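The Happy Heap
What a pile of clean laundry on a bed can teach you about folding it

There is a moment on laundry day that I look forward to more than I probably should. The basket gets tipped out, everything lands on the bed in one big soft mountain, and for the next half hour I have something to do with my hands. I love it. I put the radio on, I pour a coffee, I pick a corner of the pile and start.

I wasn't raised this way. In the house where I grew up, folding was a punishment, done standing at an ironing board in a cold back hall. It took a move to Codden, and an apartment too small for a laundry room, to make me a bed folder. The bed was the only flat thing I had! Years later I have a proper table and I still walk straight past it with the basket on my hip.

A bed is a wonderful work surface. It's the right height if you kneel and almost the right height if you stand, nothing rolls off it, and you can spread a sheet out to its full width without sweeping the floor. Best of all, it has a deadline built in. You can ignore a basket for a week, but you can't ignore a heap on the place where you sleep.

The first thing I do is look for the big pieces and pull them out to the sides. Soft denim-blue things have a way of sprawling over everything else, and the bright prints always seem to end up scrunched against a pillow.
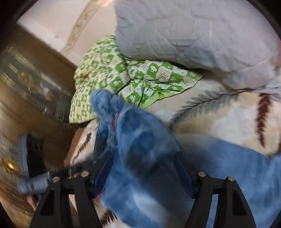 Photo: Paradia Home archive

I like to leave the blanket on while I work, and a busy one is a pleasure to fold over. Ferns and brown leaves on beige make a lovely background, and plain cloth shows up beautifully against them. If your bedding is the same color as half your wardrobe, you'll lose a sock or two in it. I once lost a white pillowcase on a white duvet for most of an evening.

Now for the folding itself. Start with whatever is biggest and most crumpled. Find an edge — any edge — and run it through your fingers until you come to a corner. Hems and bindings are your friends here, especially if they're a different shade from the rest, so a dark strip along a paler cloth is something to be grateful for. Then find the next corner along the same edge, hold one in each hand and give the whole thing a good shake. Most of the creases you were worried about will drop out right there.

Lay it down and smooth from the middle outward with a flat palm. Fold in half the long way, smooth again, and then decide how big you want it. I fold to the depth of the shelf it's going on, which sounds obvious and took me 37 years to work out. Before that I folded everything to the size that felt nice in my hands, then wondered why the closet door wouldn't shut.

Patterned cloth has a trick of its own. If the print is a grid, use it! A cloth covered in squares is practically graph paper, and you can follow a row from one side to the other and get a fold so straight it looks pressed. I bought a checked throw at the Panagiotou market in October for this very reason, and it's the neatest thing in the house. Cartoon prints are my other weakness. I fold them so one of the little figures ends up on top, and it cheers me up every time I open the cupboard.

Quilted things want gentler treatment. Don't press them flat, and don't stack anything heavy on them. A quilted pillow can simply be plumped, set at the head of the bed and used as a backstop for the finished stack, which otherwise leans and goes over just as you reach for the last shirt.

I have tried the gadgets. The Pluseo folding board lives behind my bedroom door, and it does make very tidy T-shirts, but I found I was spending more time lining up the shirt than I ever spent folding it. Two hands and a bit of mattress are quicker for me. Friends who have one swear by it for children's clothes, and I can see why, as small shirts are fiddly and there are always so many of them.

For the small stuff, I wait. Socks, washcloths, napkins and anything else shorter than my forearm get pushed to the foot of the bed until the big pieces are gone. By then the heap has shrunk to something you can see over, the coffee is cold, and the pairs practically find each other.

The last job is the blanket. Once the stacks are off, I pull it straight, tuck the bottom corners and put the pillow back where it belongs. Then I carry the towels down the hall in one trip, chin on top to keep them steady, and go back for the socks.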